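Emberg Roller Derby: Questions We Get a Lot

Hi! I'm Kulsoom Kakakhel, I skate as a blocker and I answer the league inbox, so most of what follows is me typing out the same replies I've been sending since the spring. If your question isn't covered, write to us anyway. I check the inbox most evenings after 6, usually with a sandwich in one hand.

I've never been on skates. Can I still join?

Yes, please do. More than half of the people who come to our new skater course have never stood up on quad skates before, and a few haven't skated since somebody's birthday party in third grade. We start with falling. You'll spend most of the first night learning to fall small and get back up, and you'll be sore in places you forgot about. I was terrible for months and I still got on a roster.

When does the next new skater course start?

July. It runs for 6 weeks, two evenings a week, at the Witside rink. We don't take people partway through because the skills stack up pretty fast and it isn't fair on you (or on the coach, who has to be in two places). If you miss the start, get on the list for the next one and come watch a scrimmage in the meantime.

What does it cost?

The course is $139, and that includes your rink time and a loaner set of pads if you need one. It doesn't include skates or a mouthguard. You also need to buy your own skater insurance before you can do any contact, and we'll send you the link when you sign up. After the course there are monthly dues, which depend on whether you're on a travel team, a home team or just practicing with us.

Do I need to buy skates right away?

Nope. The rink rents quads and they're fine for learning (a bit clompy, but fine). Give it a few weeks before you spend real money. When you do buy, go try them on in person if you can possibly manage it. I ordered my first pair online a full size too big and skated in two pairs of socks all season, and my toes have not forgiven me.

What pads do I need?

Helmet, knee pads, elbow pads, wrist guards, mouthguard. Spend the most on the knee pads and helmet. Cheap knee pads slide down your shins right when you need them, and a bike helmet isn't the same thing as a skate helmet, so we won't let you on the track in one.

Is it staged, like on the old TV shows?

I get this one from my uncle every Thanksgiving! No, it's a real sport with real scores. Each team puts up one jammer and up to four blockers, and after her first trip through the pack the jammer earns points for the opposing blockers she passes. No throwing elbows, no fake fights. The hits are real and so are the penalties.

Do I have to pick a derby name?

You don't. Lots of our skaters use their own names now. Daithí Horgan, who coaches the new skaters, has skated and coached as plain Daithí Horgan the whole time, and people kept assuming it was a pun they weren't getting.

Can men join?

Yes. The course is open to any adult, and so are officiating and the open-gender scrimmages. Ask us about team eligibility once you've passed your skills check and we'll talk you through what's available.

I want to be involved but I don't want to get hit. Is there a place for me?

So many places! Referees skate, but they don't get hit (on purpose). Non-skating officials keep score, time penalties and track the lineups, and we're short of them at pretty much every game. You'll get trained, you'll get fed, and you'll have the best view in the building.

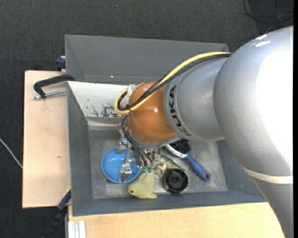
How do I get tickets to a home game?

Buy them on our website or at the door. Online is cheaper and gets you in through the shorter line. Our home floor holds 500, and the Hundbridge game sells out every season, so don't leave that one to the last minute. Kids under five get in free if they sit on a lap.

Can I sit right by the track?

If you're 18 or over, sure. The floor seats at turns one and four are the crash zone, and skaters do land in them. Keep your drink in your hand and your feet tucked in.

Where do I park?

Use the lot on Prieto, behind the rink. The front lot is for skaters and officials on game days and it fills up long before doors. Street parking is free in the evening, but please don't block the neighbors' driveways, they've been really nice to us.

Do you travel?

The travel team does. We drove just over 2,000 miles last season, most of it in one van with a broken tape deck. Away games go up on the schedule page once both leagues have confirmed, and fans are always welcome to make the trip. Bring a sign!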